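We use cookies to improve your visit. By continuing you accept our cookie policy.

The Four-Day Promise

Every January, somebody sells Jotildale a shorter working week. Liesbeth Koster has heard the pitch 3 times and still leaves her desk at six.

Her employer, Van Damme, says staff are happier. It asked them in a survey with their names on it.

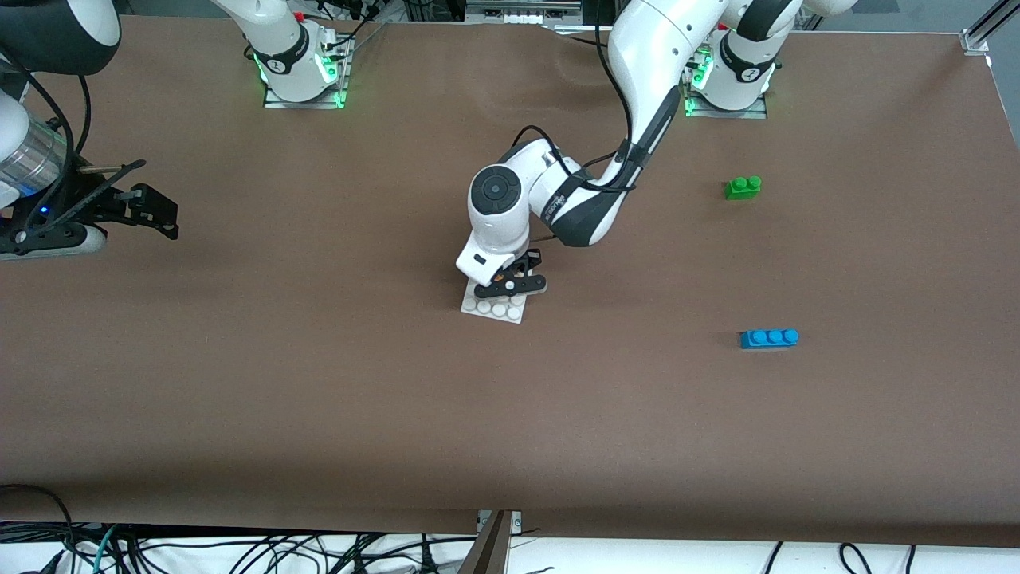 Ans Dijkstra, who does payroll at Saltik, is no easier to win over. Her firm cut a day and kept the workload. "I answer the same mail," she says. "I just do it from my kitchen on my day off."

The trial ran for two months. I'd want to see two years.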